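Astura Support
Ticket: Cindis motorized awning, stops partway when extending
Opened by: Geetha Kurian
Product: Cindis retractable patio awning, wall mount
Status: Resolved

Customer report
Awning is over the back patio doors, installed last spring. Since early October it extends a short way and stops. Retracts fine every time. Remote battery replaced, no change. Wall switch does the same thing as the remote.

Reply from support, 9:40 a.m.
Please check whether the motor clicks or hums when it stops. Also look at both folding arms from a stepladder and tell us if one is lagging behind the other. Do not pull the front bar by hand.

Customer, 11:15 a.m.
No hum. It just stops, and the remote light blinks twice. Arms look even to me. It stops at the same point each time, 40 inches out.

Support, 11:50 a.m.
Stopping at the same point with two blinks means the motor thinks it has reached its outer limit. Has there been a power cut, or has anyone held down the program button on the back of the remote?

Customer, 1:05 p.m.
We had the power off for most of a day when the electrician put in the new porch light. I don't know about the button. My son changed the battery, so it could have been pressed.

Support, 1:30 p.m.
The outer limit needs to be set again.
1. Retract the awning fully.
2. Hold the program button until the front bar jogs in and out once.
3. Press and hold Down. Release when the fabric is where you want it. Your model's full extension is 191 on the dial scale inside the end cap, so stay under that.
4. Press Stop and Program together. The bar should jog twice.
If it does not jog at step 2, switch the awning off at the breaker, wait 9 seconds and switch it on again.

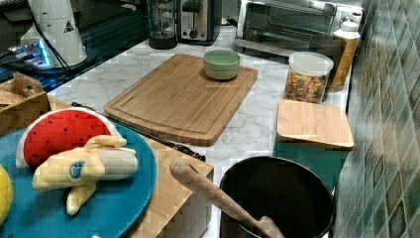 Customer, 4:20 p.m.
No jog the first time. Did the breaker and then it worked. It now goes all the way out. The fabric sags a little on the left side near the downspout.

Support, 4:45 p.m.
Slight sag at full extension is usually pitch. Bring the limit in a few inches and see if it goes away. If it doesn't, the pitch bolt on the left arm needs a quarter turn, and your installer, Unnithan, can do that under the fitting warranty.

Customer, 6:10 p.m.
Brought it in a bit. Sag is gone. Leaving it there. You can close this.

Internal note
Limit lost, reset by customer. No parts sent. Closed.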